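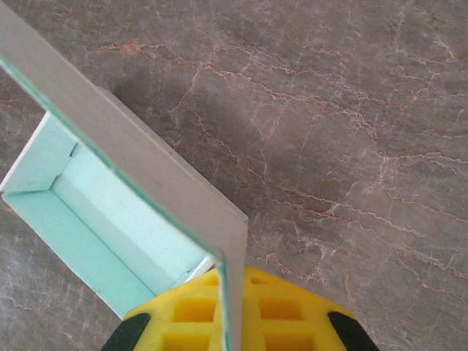
Notes for week 2: showing a robot what you want

Hi all. These are my notes from the session, tidied up a bit for the people who were stuck on the late train from Rondville. They follow the order I talked in, so they wander in the same places I did.

First, the word "demonstration." In this course it means one complete attempt at a task, recorded from start to finish, with a person in charge of the motion the whole way. Half a lid placement isn't a demonstration. Ten minutes of you waving the gripper around to see how it feels isn't one either (do that anyway, please, before you record anything!).

There are two ways we'll do it. Teaching by hand means you hold the arm, or just the gripper, and move it through the task yourself. Remote control means you stand a step back and drive with the leader arm or the handheld controller.

By hand, you feel everything. When a thin panel catches on the rim of a box, you know it in your fingers before you've seen it, and you back off without thinking. The trouble is that the feeling stays in your fingers. Our recordings keep the pictures, the gripper pose and the jaw opening, and that's all. So if your correction came from touch alone, the robot gets a wiggle with no visible cause. I'd like you to slow down at contact and let the edge come into view before you react to it.

By remote, you lose most of the touch and you work with what the wrist view gives you. I make everyone spend part of the session watching only the screen. It's annoying! You'll overshoot, you'll squeeze too hard, you'll want to lean over and look. Don't lean. If you can't tell from the wrist view whether the panel is straight, the policy can't either, and you need a different approach angle.

Now, the box and panel task. I picked it years ago at Starcombe and I keep coming back to it – it looks like nothing and it's really fussy. A flat, thin thing held in the middle of the jaws hides a good part of what's behind it. Tip it one way and you see its face, tip it the other way and you see mostly edge. The far end of the box can disappear under the gripper completely. Pale card, pale panel, a countertop full of veins going every which way: your eye sorts that out in no time, and a small network may take a lot of convincing.

So, some habits I want to see in your recordings.

Start from a different place each time. Turn the box. A box that's always square to the counter teaches the robot about square boxes and very little else. A good diagonal is worth having.

Pause before you close the jaws, about as long as a breath. Then close, then pause again. People who play a lot of video games hate this one.

Keep mistakes in if you recovered from them. If the panel slips and you regrip it, great, that's useful. If it falls flat and you reach in with your other hand to fix it, stop and throw that take away.

Say out loud when you start and when you finish. Your partner marks it in the log. We lost a whole afternoon at Zerby to files that ran on after the task was over, and trimming 413 of them by eye is not something I'd wish on you.

On numbers: each pair owes me 60 clean demonstrations before the October review. That's less than it sounds once your hands know the task. The shared set from last year's class has 661, and you can use it for comparison, but please train on your own first. You'll learn more from seeing your own bad habits played back at you. (Mine is drifting left on the approach. Every policy I've ever trained drifts left.)

Someone asked if hand teaching data and remote data can be mixed. You can try it. The speeds tend to be different, and so does the way people hesitate, so label every file with the method and train on each separately before you combine them. Bring me both results.

Reading for next time is chapter 2 of the Sartori course pack, the part on choosing viewpoints. Skip the math boxes for now. Log sheets go in the shared folder under your pair number, and check the gripper pads for bits of tape before you put anything away.

Last updated 15/09/2019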